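Speaker notes: Clearing and resetting a shared worktable
Dusirlow site meeting, 03/04/2019

Opening. Keep it short. The subject is one table and what is left on it between users. State the rule first: the next person should be able to start work without moving anything.

Slide 2. Bare surface. Pale wood, fine grain running on the diagonal. Point out that grain matters when wiping: go with it, so crumbs don't collect in streaks. Cloth damp, no spray directly on the top. Pause for comments.
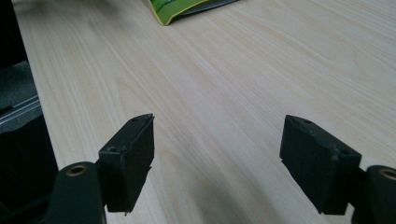 Grelia asked for the dry cloth to come first, on the grounds that a damp one only turns dust into paste. Accept this. The written procedure from October has the two steps in the wrong order and will be changed.

Slide 3. Food packets. Most of what is found on the tables is snack packaging. Printed film reflects the overhead light, and a shiny pouch lying flat is harder to read than it should be. Rule: check whether it is sealed. Sealed goes to the shelf, label out. Open goes in a lidded box or in the trash. Do not fold an open pouch and put it back. 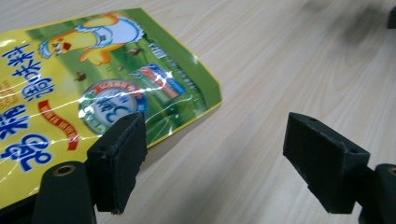
Fig. 2. Yellow and green food pouch with a cartoon bird, on the tabletop.

Mention cost only if asked. The Vikeck order was 1,598 for tables and shelving together, and the lidded boxes were 200 of that.

Slide 4. Table edge and cable hole. The round grommet with the gray insert is the part most often skipped. Lift the insert where it lifts, clear the rim with a dry brush, refit flush. Allow 30 seconds. Do not push crumbs toward the hole. Wipe from the hole inward, then along the far edge. Hands and tools stay above the surface until the top has been checked. 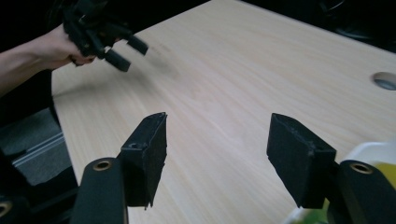 Esteban would leave the insert in place and brush only the rim, as the fit gets looser each time it comes out. Reply: agreed for daily use, lift it once a month.

Close with the order of work: packets, dry cloth, damp cloth, grommet, edge. Handout is 2 pages, by the door. Take questions on storage first, as the shelf labels are still open.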